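Wrist camera trouble at the Clerton shop

Hi all! I finally got around to putting up something from February, when the arm on our sorting bench gave us such a headache. I run the bench with Agustina Riquelme, and between us we've spent more evenings on this one fault than I'd like to admit (my dinner got cold plenty of times).

The short version: the arm stopped in the middle of a pick, 3 times in one shift. Each time the gripper held its position, the controller threw a lost-picture fault, and we had to hit the stop button, go inside the fence and clear the bench by hand. No injuries, thank goodness, but I don't like reaching in under a stalled arm and neither does she.

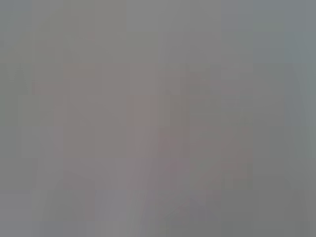 Wrist view, all gray blocks, with one pinkish-beige patch near the middle. I can't tell you what any of it is!

Facundo Bravo came over from Painemal to take a look and went straight for the camera cable, the one that bends every time the wrist turns. We swapped it, and we also moved the clamp 2 inches back so the bend isn't so tight. Then he had us run 900 picks at half speed with the gate locked. We got one fault, way better than before, but one is still one, so the connector is next on my list.

Until then we're staying at half speed, and the arm gets powered down before anybody opens the gate, even for a dropped part. If you run a wrist camera and you've had the same fault, please write to me, I'd love to compare notes! Agustina wants to hear about clamps especially. More pictures when the new connector gets here from Sendville.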